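Undura Forum > Humanoids > Faults and Safety
Thread: Arm holds last position after hand bus dropout, no fault raised

tsrithong
Looking for anyone who has seen this on a Sturko controller. Task is moving a roll of tape between two wicker baskets on a desk. On 6th September the hand bus dropped for 42 ms during the reach. The shoulder and elbow stayed powered and held position, the hand stopped taking commands, and the supervisor kept reporting READY. No fault code. The operator read READY as idle and leaned in to move a basket. The bus recovered, the queued trajectory resumed, and the forearm hit him on the wrist. Bruise only.

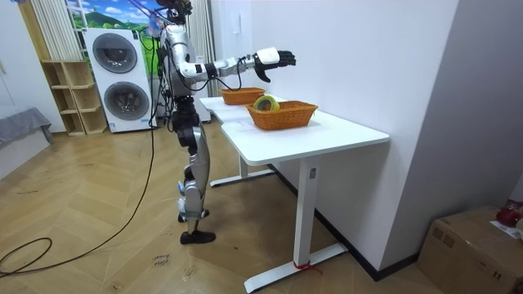

Control loop is 1000 Hz. The log shows the last good hand frame at sample 3454, then stale data with a valid checksum until recovery. The watchdog never tripped. I reproduced it on 4 later runs with nobody inside the reach envelope.

Thongchai Srithong

pelmet
What is the watchdog timeout? The Sturko default is long enough to ride through a dropout like that.

tsrithong
100 ms, default. I could shorten it, but the stale frames were counted as fresh. A shorter timeout would not have caught this.

gearlash
Check the cable first. Ours did the same thing in June. The hand cable hung in a loop under the forearm and the connector was losing contact at full extension. New connector, proper strain relief, no dropouts after that. I would not touch the software until you rule it out.

rowan_k
Disagree. The cable may explain the dropout. It does not explain READY with the drives energized and a trajectory still in the queue. Fix the connector and the same hazard is waiting for the next dropout.

gearlash
I didn't say it was the only fix. I said do it first. He can't test a software change properly with an intermittent connection in the loop.

pelmet
Intermittent is exactly what you want for testing this one. Leave the bad cable on until the fault handling works.

rowan_k
Also, why was anyone reaching in on the strength of a status line? Drives off, confirmed at the e-stop, then hands on the desk. Our Bermúdez arms are run that way and it costs a few seconds per reset.

tsrithong
Agreed, and it is now the rule here. The old procedure said "wait for READY", which I wrote.

Update: swapped the hand cable for a Mundton one with a locking connector. No dropouts since. Then pulled the hand bus by hand with the arm extended and the area clear. Same result as before: position held, READY, motion resumed on reconnect. So rowan_k is right about the second half.

pelmet
Does the frame have a sequence counter?

tsrithong
It does. The supervisor ignores it. I have a patch that faults on a repeated count, clears the queue and requires a manual restart. It has passed on the bench with the arm detached. Not run on the full robot yet.

gearlash
What does the arm do on that fault? If you cut drive power at full reach it will come down on the desk.

tsrithong
Controlled lower, then brakes, then power off. The lowering speed still needs setting. Will post the log when I have one.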